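# Leinen, Halbleinen, Küchenkrieg - Notizen für Samstag, 26. Oktober

(Erst reden, wenn alle Kaffee haben. Wasserglas nach links, sonst kippe ich es wieder um.)

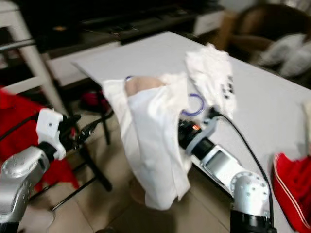
*Weißes Tuch, weißer Tisch.*

**Einstieg**

Guten Morgen zusammen! Ich rede heute über Geschirrtücher, und zwar eine Dreiviertelstunde lang. Wer jetzt noch gehen will, die Tür klemmt ein bisschen, einfach kräftig ziehen.

Kurz fragen: Wer hat zu Hause ein Tuch, das älter ist als er selbst? (Hände abwarten. Meistens mehr, als man denkt.) Und wer benutzt es wirklich? Da gehen die Hände dann wieder runter, und genau darüber möchte ich reden.

**Wie ich dazu kam**

Meine Großtante hat mir einen Schrank voll Aussteuerwäsche hinterlassen. 36 Geschirrtücher, gebügelt, mit Monogramm, mit Bändchen zusammengebunden, und kein einziges davon je benutzt. Ich habe sie erst mal zwei Jahre lang auch nicht benutzt, aus lauter Respekt. Dann war eines Abends alles andere in der Wäsche, und ich hatte nasse Weingläser - also Bändchen auf.

Und dann die Enttäuschung: Das Tuch hat das Wasser bloß hin- und hergeschoben! Neues Leinen ist steif und nimmt am Anfang schlecht auf, das muss man ein paarmal waschen. Wusste ich damals nicht. Ich dachte, ich hätte ein schlechtes erwischt, und habe brav das nächste genommen. (Pause, hier wird oft gelacht.)

**Material - nicht länger als zehn Minuten!**

Stoffproben rumgeben, links anfangen. Die mit dem blauen Faden ist das Halbleinen.

- Reinleinen: fusselt kaum, trocknet schnell, knittert wie verrückt. Für Gläser mein Liebling.
- Halbleinen: Kette Baumwolle, Schuss Leinen. Weicher, billiger, für Teller völlig ausreichend.
- Baumwolle, Waffelpikee: saugt toll, lässt bei dünnen Gläsern aber gern Fusseln da.
- Mikrofaser: kommt bestimmt als Frage. Freundlich bleiben.

Zur Bindung nur ganz kurz sagen, dass Gerstenkorn diese kleinen Erhebungen hat und dadurch mehr Oberfläche. Wer es genau wissen will, soll in der Pause zu Nanna Nørgaard gehen, die webt selbst und hat ein Muster auf dem kleinen Rahmen dabei. Ich habe es einmal selbst probiert, im August, bei ihr in der Werkstatt. Nach einem ganzen Nachmittag hatte ich einen Streifen, mit dem könnte man knapp einen Löffel abtrocknen.

**Waschen**

Jetzt wird es immer laut im Saal. Meine Position, ohne Wenn und Aber: weiße Tücher bei 60 Grad, kein Weichspüler. Der legt sich auf die Faser, und dann schieben wir wieder Wasser herum wie bei der Großtante. Farbige und bestickte vorher an einer Ecke testen, rotes Stickgarn vor allem. Ich habe drei rosa Tücher zu Hause, die waren mal weiß, ich spreche also aus Erfahrung.

Stockflecken: Ingvar Hviid schwört auf Bleichen in der Sonne, Tuch feucht auf die Wiese und abends rein. Bei mir hat das zweimal geklappt und einmal war die Katze schneller. Bitte nur bei Weiß!

Bügeln ja oder nein? Handzeichen. Ich bügle die für die Gläser, leicht feucht, und den Rest streiche ich mit der Hand glatt und falte ihn. (Raymonde wird jetzt den Kopf schütteln, ruhig hinschauen und grüßen.)

**Falten**

Vorführen, nicht erklären! Tuch aus der Tasche, längs dritteln, dann noch mal halbieren. Monogramm nach außen, wenn eins da ist. Die Leute in der ersten Reihe mitmachen lassen, Ersatztücher liegen unter dem Pult.

Falls jemand nach der Schrankordnung fragt: frisch gewaschene nach unten, von oben nehmen. Dann kommen alle mal dran und die Knicke sitzen nicht jahrelang an derselben Stelle. An den Knicken brechen alte Tücher nämlich zuerst. Da das Tuch mit dem Riss zeigen, gegen das Fenster halten, sieht man schön.

**Flicken**

Nur anreißen, Kadir Uçar macht nach dem Mittag den Stopfkurs, da sind noch 2 Plätze frei. Wichtig: Stopfgarn nicht dicker als der Faden im Tuch, sonst reißt es neben der Stelle weiter. Und was gar nicht mehr geht, wird Putzlappen, auch mit Monogramm. Ich fand das anfangs ganz furchtbar. Mittlerweile putze ich mit den Initialen meiner Großtante die Fenster und denke dabei öfter an sie als vorher mit dem vollen Schrank.

**Schluss**

Hausaufgabe: heute Abend ein gutes Tuch aus dem Schrank holen und damit abtrocknen. Eins reicht!

Fragen. Wenn keine kommen, Signe fragen, wie sie Rotwein rausbekommt, dann kommen welche.

Stoffproben wieder einsammeln - beim letzten Mal fehlte das Gerstenkorn.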